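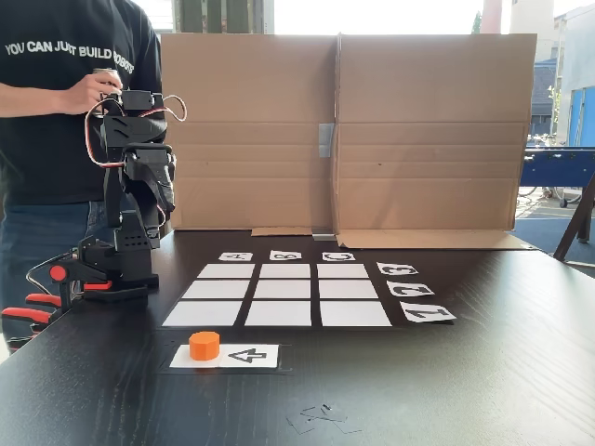
The Edado board with nobody's go on it yet. A, B and C are upside down from this side.

Edado -- our board game project

We wanted to make a noughts and crosses board where you call out your square instead of pointing at it. My little cousins in Pravov play like this on squared paper and it gets surprisingly loud, so I thought a proper board would be fun (and it is!).

The board is three by three, white squares with black in between. My first go was on plain white card with pencil lines and you could hardly see it from the other side of the table, so I started again with much more contrast. I'm really glad I did, even though it took up a whole afternoon and most of my patience.

Then came the labels. Letters go down one side and numbers along the bottom, each on its own little card. We argued for ages over whether they should be stuck down. I wanted them loose so we could swap things about, and I won that one -- mostly by being stubborn.

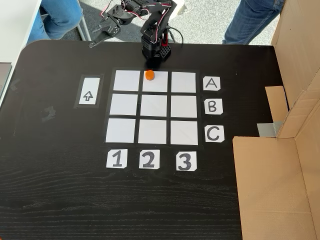 Orange piece on A2, top row, middle column.

For the pieces we wanted something you can pick up easily, and the orange cylinder shows up brilliantly on white. There's a card with an arrow on it as well, to the left of the squares, so everybody agrees which way is up. Before we had that, half the class was reading the grid from the wrong end and we had some very odd games.

We tried it out with 14 people from our year. The calling out was a big hit, but a few of them kept saying the number first, so "2A" and not "A2". We decided to allow both, as it can't mean anything else.

Things I'd change: bigger letters, and maybe a box to keep it all in. I'd also like to try a four by four version before July, if I can get hold of enough card.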